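Ticket 27: Übergabe des Deckels von links nach rechts bricht ab
Projekt: Roboter-AG Trurby, Aufgabe Abzweigdose
Erstellt von: Asuka Shibata
Bearbeitung: Rodrigo Esteban
Status: in Arbeit
Eröffnet: 22. Januar 2021

Asuka Shibata
Hallo zusammen! Wir sind mit der Dosenaufgabe richtig weit gekommen, der linke Arm nimmt den grauen Deckel inzwischen wunderbar auf. Bei der Übergabe an den rechten hängt es aber noch. Der rechte Greifer fährt an die Kante heran, schließt zu früh und schiebt den Deckel schräg weg. Von 20 Versuchen haben 6 geklappt (im November wären wir damit überglücklich gewesen!). Fehlermeldung gibt es keine, im Log steht nur "grasp_right: timeout".

Rodrigo Esteban
Klingt nach dem Übergabepunkt. Habt ihr nach dem Umstellen der Tische neu kalibriert? Und welche Greifkraft ist links eingetragen?

Asuka Shibata
Kalibriert ja, mit Wing-yan zusammen. Greifkraft links steht auf Stufe 2, also noch der Wert vom Schaumstoffwürfel. Ups.

Rodrigo Esteban
Dann bitte zuerst die Kraft hochsetzen und noch mal laufen lassen, sonst aber nichts ändern. Dose und Klemmen bleiben liegen, die Drähte fasst ihr erst an, wenn der Deckel sitzt.

Wing-yan Hsieh
Gemacht! Links hält jetzt bombenfest, da dreht sich nichts mehr weg. Rechts schließt er immer noch zu früh – ich habe mir den Ablauf in Zeitlupe angeschaut, und das Schließen startet, bevor die Bewegung fertig ist. In Masarus Skript fehlt das wait nach move_right. So ein kleiner Fehler, und wir haben den ganzen Nachmittag an den Greifern gesucht :)

Masaru Okabe
Stimmt, das war ich, beim Aufräumen rausgeflogen. Ist wieder drin, Version liegt im Ordner Sarkeo. Bitte neu laden und den Arm beim ersten Durchgang mit halber Geschwindigkeit fahren.

Asuka Shibata
Geladen, läuft gerade langsam an. Der Deckel ist im linken Greifer und der rechte kommt schön ruhig von der Seite. Ich bin so gespannt! Die Zahlen für die neue Serie trage ich nachher hier ein, das Ticket bleibt bis dahin offen.
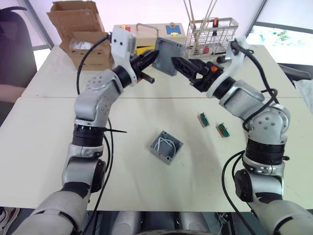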